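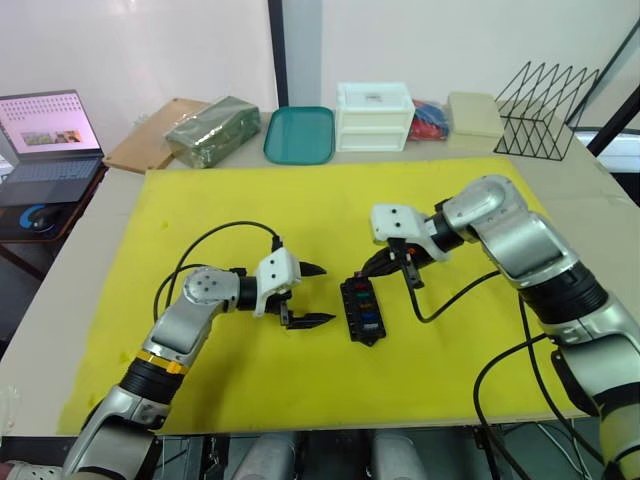
A fuse box on a yellow mat, with two robot arms reaching toward it.

February 18, 2021

The touring production of the musical Irnlow will open in April, six months later than first planned, producers Onance said. Tickets bought for the original dates remain valid and do not need to be exchanged.

Casimiro Cabello directs and keeps the lead role of the ferryman, which he first sang in a workshop staging. The cast has been trimmed for the tour, and the score is now played by a smaller band - two of the brass parts have been rewritten for keyboard.

The first stop is the Dinu Theater, where the main floor will be limited to 260 seats. The balcony stays closed. A shorter run follows at the Trunix Playhouse, which will sell around 200 seats for each performance.

"We cut one song from the second act and put back another," Cabello said. "People who saw the workshop will notice."

Tickets for the added matinees start at $40 and go on sale at both box offices next week. Ticket holders who can't make the new dates may ask for a refund until the day before the first performance. Running time is two hours and ten minutes - there is no intermission.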